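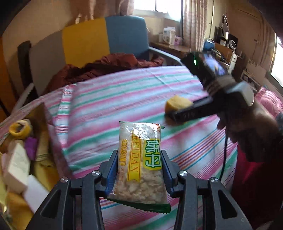 ## Checking gripper width labels before you train

Plenty of guides tell you to trust the width value that comes out of the tracker. I wouldn't. Clear, shiny packaging throws glare, and thin plastic gives under the pads, so "closed on the object" can mean several different widths.

You need the raw video, the width log and the Clindeo viewer. Set aside 15 minutes per session.

1. Load one episode and plot width against time. Ignore the smoothed curve - it hides exactly what you're looking for.
2. Mark every grasp by hand in the first 10 episodes. Yes, by hand. The auto-marker has its own opinions.
3. Compare your marks with the log. If they differ by more than 2 frames, fix the clock offset before touching anything else.
4. With two grippers, repeat for each one separately. Don't assume they share an offset:

```
check_width --side left --raw
check_width --side right --raw
```

5. Look at the fast moves last. Motion blur makes the tracker guess, and it reports the guess with full confidence.

Divya Panicker argues that with 2000 episodes the errors average out. Maybe, if they're random. A late clock is late every time, and I have yet to see a policy that learned around it.

Drop any episode you can't fix and write its number in `skipped.txt`.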